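How to Prepare a Folding Station When a Robot Arm Joins the Team

A practical guide for shift leads in small textile service shops
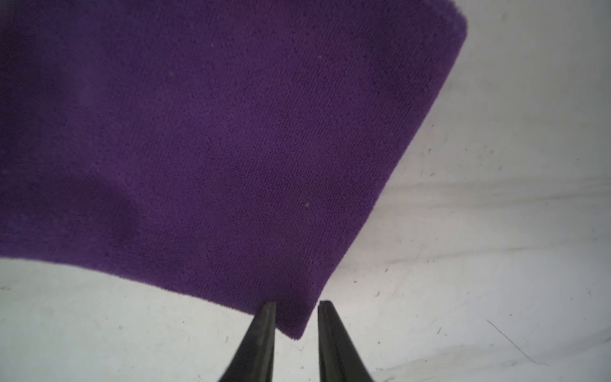
At Brorkerik we wash and fold cleaning cloths for hotels, clinics and offices. Until last year all folding was done by hand. Now one of our four folding tables has a robot arm, and the people who worked at that table have a different day than before. I am the shift lead for the folding room, and I wrote this guide for the colleagues at our second site in Venitz, who will start with their own arm in September. Maybe it is useful for other shops too.

English is my third language, so I keep the sentences simple.

What you need before you begin

A table with a plain, light top. Dark cloths are then easy for the camera to find.
One type of cloth to start with. We took microfiber cloths of a single size.
A lint roller and a dry brush.
Two trays, one for folded cloths and one for rejected cloths.
A sheet of paper and a pen, fixed to the table with a string. The pen will disappear otherwise.
One person from the folding team who has time for the station during the whole first week.

The last point is the one which managers like to skip. Please do not skip it. In our first days we gave the station to whoever was free, and every person learned the same mistakes again.

Step 1. Talk with the team first

Do this before the arm is delivered. Our people heard about the arm from the truck driver, and it took a long time to repair this. Tell them which table it will take, what hours it will run, and what will happen with their own hours. If you do not know the answer yet, say that you do not know it, and say when you will.

We also wrote down two promises and hung them at the door. Nobody is measured against the speed of the arm. Each person at the station may stop it at any time and does not have to explain why.

Step 2. Choose the work which the arm gets

Give it the most boring and most regular work. With us this is an order of 1,000 cloths which comes every week from the same customer, always in the same size. Mixed bags, torn cloths and anything with a special label stay with the people. They sort much faster than the machine and they feel with the hand when a cloth is too thin.

Step 3. Prepare the table

Wipe the table at the start of every shift. Microfiber leaves a lot of dust, and on a light table you see it quickly. Small marks and scratches in the surface are not a problem for us. A wrinkled cover on the table is a problem, so pull it tight or take it off.

Brush off loose lint from the cloths too. A few specks are normal and the customer does not complain about them. If there is a clump, put the cloth in the reject tray.

Step 4. Lay the cloth correctly

This is the step where the new people need the most help. The arm takes the cloth at a corner. For this reason the corner must be free, and it should point to the gripper. Lay the cloth flat with both hands, then smooth it from the middle to the outside. A soft wrinkle in the middle usually does no harm. A corner that is folded under always makes trouble.

Several of us found a good trick independently: lift the corner a little with one finger before you take your hand away. The fingers of the gripper then have an easier start. Do not lift it too high, or it falls back over itself.

Keep your hands outside the taped line when the light is green. Also when you see a crooked cloth. First press stop, then correct the cloth, then start again.

Step 5. Watch the first 40 cloths

Stay at the table for the first 40 cloths of every shift. Write on the paper only what went wrong and with which side of the cloth. We tried a longer form with many boxes in the beginning and nobody filled it in after lunch.

If the arm misses the corner three times one after another, stop and check these things in this order:

Is the table cover flat?
Is there lint on the fingers?
Is the cloth the right type?
Was the table moved? Ours was moved by the floor cleaning machine two times.

If all four are fine, call the service number. Please do not change the settings on the screen by yourself. I did it once and we lost a morning.

Step 6. Rotate the people

Two hours at the station is enough. The work is light for the back, but it is tiring for the attention, because you wait and look more than you do. Some colleagues told me they prefer to fold by hand, since they can talk and the time goes faster. Others with pain in the wrist are very glad about the station. Ask each person. We make the plan new every month.

What changed for us

On a good day the arm finishes 800 cloths. Our worst full day was 659, in very dry weather, when the cloths were sticking to each other. A trained person is still faster in one hour, but the arm does not get a sore shoulder in the afternoon.

Nobody in our room lost the job. Two positions changed. One colleague now prepares the station and teaches the others, and she has more pay for it, which we had to ask for twice. The other one moved to quality control. We did not replace a colleague who retired, and I think it is fair to mention this too, because people will ask you.

The room is quieter. I did not expect that this would bother anybody, but it does. We put the radio nearer to the station and moved one hand folding table next to it, so that the person with the arm is not sitting alone.

Common questions from the team in Venitz

Can we run different colors together? Yes, if the size is the same. White cloths on a white table are difficult, and we fold them by hand.

Who cleans the gripper? The person who finishes the shift, with a dry cloth and with the power off. Do not use spray.

Can it run during the break? We decided no. Somebody would have to keep an eye on it, and then it is not a break.

What do we do with the reject tray? Empty it before the end of the shift and fold the good ones by hand. In the beginning more than half of our rejects were perfectly fine cloths which had only been laid badly.

The printed version of this guide hangs beside the stop button. If you find a mistake in it, write on it with the pen, and I will correct it for the next print.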